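Tue 20 October – Flatmont, packing cell 2, notes after the shift-pattern trial

Picking up from the January list. Items closed since then: guarding interlock, label feed, the reject chute that kept jamming on the short cartons. Still open: who does what at the bench now that the line does its own sorting, and how the handheld demonstration hours get booked.

Booking first. Time spent with the handheld grippers is still going in under "idle/other" on the Zurnum sheet. It makes the bench look underused and it makes the operators look as if they are standing around. I have asked for a separate code. Until it exists, write DEMO in the comments field and put the start and stop times in. Don't round to the quarter hour.

Demonstration totals for the two weeks: 81 recorded, 43 kept. Most of the rejects were thrown out for speed. People work at their own pace, which is fast, and the policy trained on the Tritham side can't follow it. Slowing down on purpose is tiring. Two operators reported sore forearms after a full session, both on the left side. Session limit is now 13 recordings per person, then a swap to kitting or inspection.

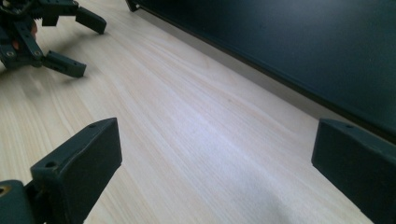 The other complaint is reach. With one tool in each hand you lose wrist rotation, and everybody makes up for it from the shoulder. Bench height was set for bare-hand packing and has never been changed. I want it 2 inches lower for demo work, but the same bench is used for rework on second shift, so it needs a crank or it doesn't happen. Quote requested from Haugland. No answer yet.

Job content. Before the cell went in, a packer did pick, check, orient, pack and close. The cell takes pick, orient and close. What is left is checking and clearing faults, plus the demos. Checking got harder: parts arrive already oriented, so you only see one face unless you pick the part up again. Missed scratches went up on the underside. Proposed fix is a turnover step before the check station. It costs cycle time and I would take the loss.

Fault clearing is uneven. Long stretches with nothing, then several stops in a row, usually after a carton lot change. The person on cell watch can't do other work properly in between. Tried pairing cell watch with the demo bench. It doesn't work, a stop in the middle of a recording spoils the recording.

Settings used for the kept set, for whoever repeats it:

- overhead lights on full, blinds closed
- start with fingers open, pause, then move
- no talking over the start tone
- note the operator's dominant hand in the log

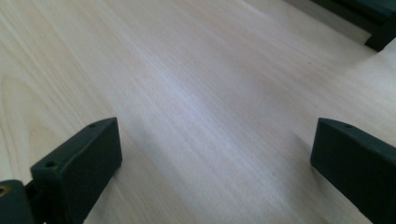

Jozefína Oravec read the draft of this and wrote in the margin that the session limit is fine but the swap is not, as inspection is the job that needs fresh eyes and we would be sending people there straight after the most tiring one. She would put kitting first, always, and inspection only after a break. She also wants the pay grade settled before anyone else is trained on demos, and asks why it is still listed as a light task.

Agreed on the order, changed on the rota. Pay grade is above me – raised it with the plant office, in writing this time.

To do:

- DEMO code, chase
- crank quote, chase
- turnover step: mock up in cardboard, run one lot
- forearm reports into the safety log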